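3.2 Preparing the paper surface

We gave more thought to the paper than we had expected to when the study was first planned, and it seems only fair to the reader to set some of that down. Our drawing tasks at the Grendton site were all laid out on large white sheets placed flat on a table, and we settled early on a pale surface for the table as well, so that the eye would be drawn to the marks and very little else. Severino Pacheco, who had taught drafting for many years before he joined us, was firm that a light pencil was the right tool. Ink, in his view, made people timid – they would hover over the sheet and then put down something stiff and careful.

The reference marks were therefore kept small and faint, mostly dots and short dashes, with an "x" wherever one position had to be told apart from the others (Figure 4). We liked how quiet they were on the page.

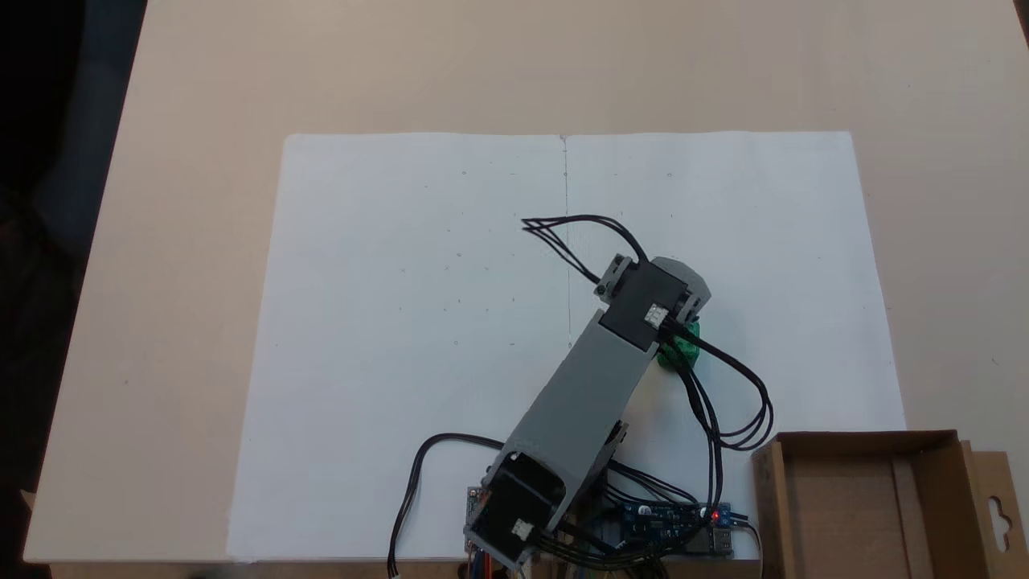 Figure 4. Large white sheet on the work table, with faint pencil marks near the top and a small "x" on the left half.

Of the 286 sheets prepared in this way, 23 were set aside before use, nearly all of them for smudging near the edges. We had started with a heavier stock from Butt, which was lovely to write on but tended to curl in the damp of November, and we moved over to a plainer paper from Temico for the rest of the work. It lay flatter and erased more cleanly, and our participants seemed happier with it too. Marks were checked against a master template at the start of each session and redrawn by hand where they had grown too pale to find. The full template, with the spacing we used for each task, is given in Appendix B.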